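Print this story | E-mail to a friend

Filed under: Food & Drink > Small Towns

The last soda works in Londthorpe

Six in the morning and the bottling room is already loud. Belts, hoses, a radio somewhere behind the syrup tanks. Smells like oranges and floor cleaner. Kombo has been made in this building longer than most people in Londthorpe have been alive, and the line still starts up with a cough.

Population 946, according to the sign by the feed store. One stoplight. One soda.

Kombo is hard to explain if you didn't grow up on it. Orange, sort of. Ginger at the back. Less sugar than the big names, more fizz, and a color the locals call brick. Kids drink it at ball games. Their grandparents put it on ham. Every diner in town has it on the fountain and two of them wont carry a cola at all.

There were 16 flavors once. The old price list still hangs by the loading dock, grease pencil and all: celery, black cherry, something called Winter Pear that folks here still talk about in a hushed kind of way. Three are left. Kombo, a root beer, and Iluvora, the pale grape one, which comes out in June and is gone before school starts.

The works nearly closed when the returnable glass ran out. Customers kept the bottles. Used them for vases, lamp bases, fence tops. New glass cost too much, so the company bought a secondhand canning line from a brewery two states over and spent a whole winter getting it to run. Purists grumbled. Sales went up anyway.

A good day now is 798 cases. A bad day is whenever the seamer jams, and then it's everybody in the back with wrenches and no lunch.

What keeps it going? Partly the water, from a well under the parking lot. Partly stubborness. Truck routes are short, nothing past the county line except a weekly run to the fairgrounds. Offers have come in to make the stuff elsewhere, bigger plant, bigger map. All turned down so far. The recipe card stays in the office, in a drawer that doesn't lock very well.

Go early if you visit. The front counter opens at 8 a.m., cash prefered, and the cold case empties fast on hot days. Ask for the ginger syrup by the pint. Not on the menu. Goes great on vanilla ice cream, even better on peaches.

And take the back road out, past the orchard. Windows down.

Contact us | Copyright Drondine Magazine, all rights reserved | Back to top

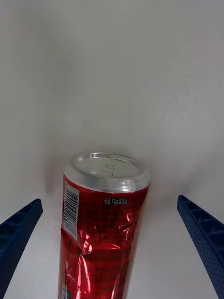 Can you still buy Kombo in glass bottles?

Only secondhand. The works fills cans now, and the old returnables mostly show up at yard sales, empty.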